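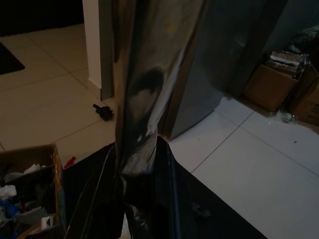

Home | Projects | Reports | Links | Contact

Teaching a two-armed robot to tidy a floor
Student project report, Storneslow
23/12/2018

Our question was a simple one: can a robot learn to clear litter off a floor from people showing it how, with no one writing out the moves by hand? We called the project Plenus (Latin for "full", as in the box at the end of a good run!) and it has been the most fun any of us has had on a course.

Each go at the task is called an episode. One of us steers both arms by remote control, and the camera views and joint positions are saved together. We planned for 300 episodes and finished the term with 200, of which 143 were clean enough to train on. The other 46 we have labelled so far were thrown out, mostly for long pauses while the driver worked out which way a wrist was going to turn. The last few are still waiting for a label.

The first thing we learnt is that steering is a skill. You have two arms to think about, the view is not your own, and a floor is further down than it feels. In our early episodes we kept stopping short of the litter and closing on air. After a week of practice the same drivers were picking up bottles in one sweep, and we started to argue (happily) over whose style the robot ought to copy.
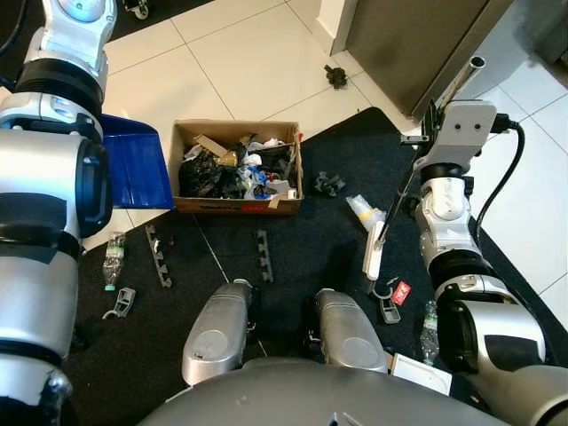

Small flat things are much harder than bottles. A bottle gives the gripper something to close on, but a grey toothed strip lying flat on a black rug hardly stands up at all, and wrappers shift when you nudge them. We tried two ways round this. One was to come in at a slant and pinch an end. The other was to push the piece along with a long-handled tool until it was somewhere easier. Both are in the training set, and we would love to know if the robot will learn to choose between them or just muddle the two.

Where the rug meets the tiles gave us trouble too. Litter looks quite different on white than on black, so we made sure to record plenty of both. We also changed the layout between episodes, after noticing that our first batch had the box in nearly the same spot every time.

In January we train on the full set and test on layouts the robot has not met. We can't wait!

Related reports
Inunari: folding towels by demonstration
Liyanage: a low-cost arm for schools
Notes on labelling episodes

Contact us | Copyright Plenus project, Storneslow | Back to top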